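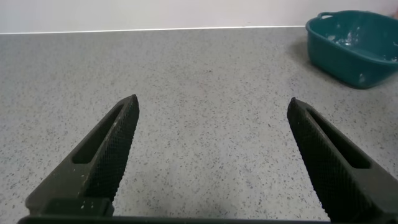
Photo: Tustular / course image folder

Food Service Design, Unit 4: Work surfaces
Lecture notes (posted after class, September)

Reading for this unit: packet ch. 6 and the first half of 7. Skip the section on banquet tables, we do that later.

Where we left off
Flow of a small kitchen – receiving, storage, prep, cooking, plating, dish return. Surfaces get picked after the flow is drawn. If you pick the counter first you end up moving the sink to suit it. Happened in the Dirdale plan from last week, look at the second drawing again.

Main types
Laminate. Cheap, light, easy to swap out. Weak point is the seam and the front edge. Once water gets under the edge the core swells and there is no fixing it, only replacing. Fine for service counters, poor next to a sink.

Solid surface. Same color all the way through so scratches can be sanded out. Sinks can be joined with no rim. Does not like hot pans. Costs more to install than people expect, put labor on a separate line in your budget.

Natural stone. Hard, heavy, varies a lot from slab to slab. Most need sealing. Ask to see the real slab and not a sample square. Cabinets underneath have to be level before it goes on, check twice.

Engineered stone. Stone bits in resin. No sealing. Resin can scorch or discolor so use trivets. Cutting it dry makes very bad dust – shops need wet saws and proper masks. This WILL be on the midterm.

Stainless steel. Standard for commercial back of house. Noisy, shows every fingerprint, lasts for years. Thickness matters, thin sheet drums and dents. Coved backsplash so there's no corner to scrub.

Wood. Bakery benches mainly. Oil it, keep it dry, scrape it down. Check local code before you draw one in, some inspectors limit it to dough work.

Speckled vs plain
Came up in questions. Speckle hides crumbs and small scratches. Good in a dining room. In a prep area hiding crumbs is a problem, you want to see what you missed. Mid tone plain is the usual compromise. Very dark plain shows flour, hard water and dust. Very light plain shows coffee and beet juice.
Look at any speckled sample under the light it will actualy live under. Cool tubes and warm bulbs change it a lot.

Height
Standing prep: a bit below elbow height. Kneading and rolling lower than that, you push down from the shoulder. Fine work like decorating goes higher. One height for everything = sore backs by the end of a shift. If the budget allows only one, pick for the task that takes the most hours and give the rest a riser board.

Worked case: Lollville lunchroom
Serves 182 lunches on a normal day. One prep counter, 490 cm long, laminate, sink in the middle. Complaints were swollen edge by the sink, nowhere to set down hot trays, two people bumping at the same spot.
What the class came up with:
– move sink to the dish return end
– stainless for the 200 cm nearest the oven
– keep laminate on the rest, new front edge
– landing space at both sides of the oven not just the left
Good answer. Missing: where does the trash go? Nearly all groups left it out. Draw the bin. Also one group forgot the wall outlets, so the mixer had a cord running accross the walkway.

Cleaning
Wash, rinse, sanitize, air dry. In that order. Sanitizer on a greasy counter does very little. Follow the label for contact time, don't wipe it off early. No scouring pads on solid surface or laminate. No vinegar on marble or limestone, it etches.

Homework
Redraw the Min cafe counter (handout 4B). Mark material, height and seams. Half page on why you chose each one. Max 30 lines incl. your sketch notes. Pencil is fine. Upload before noon.

Next unit: sinks and drains. Bring the tape measure.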